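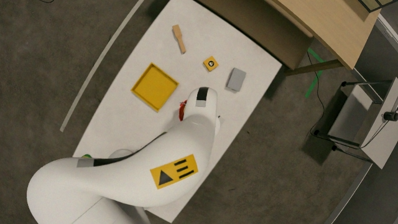 つや消しの白い天板と暗い灰褐色の床(CG)

艶を測る 作業天板の表面仕上げと反射

白い天板は室内を明るく見せる。一方で、照明器具の像が映り込めば作業者の目は疲れる。天板の選定で色の次に問題になるのが光沢度である。

光沢度は、規定の角度で光を当てたときの正反射の強さを、基準面に対する比で表す。塗装面では入射角60度の測定が一般的だが、艶の低い面では値の差が出にくく、85度を併用する。カタログに「マット」とだけ記された製品は、どの角度の値を根拠にしているのかを確認したい。

家具メーカーのJodwoodは6月、出荷済みの天板429枚を対象に表面の再測定を行った。使用年数と清掃方法を記録したうえで、中央部と手前の縁の光沢度を比較している。縁の値が中央を明らかに上回ったものは198枚あった。

同社で表面処理を担当するSutrisno Nguiは、原因を袖口による研磨とみる。「つや消し塗膜の表面には微細な凹凸がある。腕が触れ続ければ山の部分から平らになり、その帯だけが光る。汚れと誤認して強く拭くと、摩耗はさらに進む」

対策は二通りある。塗膜中のつや消し剤を硬い粒子に替える方法と、上塗りの樹脂そのものを硬くする方法である。前者は初期の手触りがやや粗くなり、鉛筆の粉が残りやすい。後者は衝撃で縁が欠けることがある。同社の新しい塗装Plindenは両者の中間をとり、粒径の異なる2種類の粒子を配合した。試験片の往復摩擦は1,076回で一度止め、光沢度を測ってから再開する手順をとる。

照明側の条件も無視できない。天板の真上、やや前方に線状の器具があると、座った姿勢の視線に正反射が入りやすい。器具を左右に振り分けるか、机の向きを器具と平行にすれば、同じ天板でも映り込みは減る。設計事務所Santosoの内装仕様書では、天板の決定前に現場の照明下で試験片を確認することになっている。試験片は8枚一組で、色を固定し、光沢度だけを段階的に変える。

床との明度差も検討項目に入る。暗い床に白い天板を置くと輪郭は明瞭になるが、視線が机上と床を往復する作業では順応の負担が増す。図面を床置きの棚から出し入れする職場では、天板を淡い灰色に落とす例がある。

日常の清掃は、水で固く絞った布による一方向の拭き取りを基本とする。メラミン樹脂のスポンジは研磨材として働くため、つや消し面には使わない。油性の汚れには中性洗剤を薄めて用い、洗剤分を残さず拭き取る。すでに光った帯を元に戻す家庭用の補修材もあるが、塗布の境目が斑になりやすい。面全体を再塗装するほうが仕上がりは安定する。

再塗装の可否は芯材で決まる。小口から吸湿して膨らんだ板は、研磨しても平面が出ない。Umachの補修工房では受け入れ時に直定規を対角に当て、隙間が基準を超えた板は交換に回している。

(2025年7月)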